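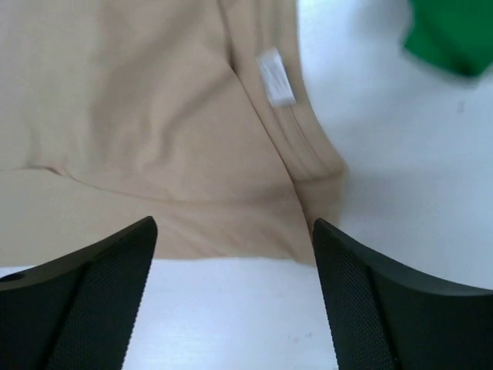 The gripper over a beige garment during a folding run.

Week nine of the student manipulation project at Grurivstead has now closed, and this entry records the present state of the work for those who follow the blog, including families and the incoming group that will take over the bench after the summer.

The assignment has not changed since the start of the term. Students are to teach a two-fingered arm to fold laundry by guiding it through the task by hand, recording each run, and training a policy on the collected runs. The target set in the course outline was 300 accepted runs. As of Tuesday evening the group had submitted 350, of which a portion will be removed during review.

Review is the stage that has taken the most time. Every run is watched in full by a student who did not record it. A run is accepted when the garment ends folded within the marked area and the operator did not pause for longer than three seconds. Runs in which the cloth was dropped and picked up again are kept in a separate folder, as the group has not yet agreed whether such recoveries help the policy or confuse it. Birsen Çınar, who supervises the project, has asked for a written argument from both sides before the next meeting.

Garments continue to present more difficulty than the towels used in the first weeks. A towel has four corners and a predictable edge. A shirt thrown down on a white table may show the arm a hem, a seam, a care label or a plain expanse of rumpled cloth, and the fingers must find a place to take hold of it. Pale fabrics are a particular concern. The difference between one layer and the layer beneath it may be no more than a soft step in shading, and the early policy often closed on both layers when only the upper one was wanted.

Two changes were made in response. The first concerns the approach. Operators now bring the open fingers down low beside a thick edge, such as a hem or a band, and pause briefly before closing. The thicker material gives the textured pads more to hold, and the pause gives the wrist camera a steadier view of the contact point. The second concerns the order of the garments. The earlier schedule grouped them by color, and the policy learned habits from one group that did not carry over to the next. Colors are now mixed within each session.

The training software, which the students named Skutari, was also revised this month. It now rejects recordings with missing camera data at the moment they are saved. Previously these were discovered only when training began, and an entire afternoon in April was lost to that fault. Işık, the small labeling tool written by last year's group, remains in use for marking the start and end of each fold.

The most recent policy was trained on the first 200 reviewed runs. It completes the initial fold with reasonable consistency on towels. On shirts it reaches the correct edge more often than before, though the second fold is still unreliable – sleeves in particular are left behind or caught underneath. A full table of results will be posted once the remaining reviews are finished.

Students are reminded that the bench must be booked through the usual sheet, and that finger pads are to be wiped with a dry cloth after each session. The tabletop should be wiped down as well. Spare pads have been ordered through Vallatent and will be kept in the second drawer.

The next entry will cover the sleeve problem and the decision on recovery runs.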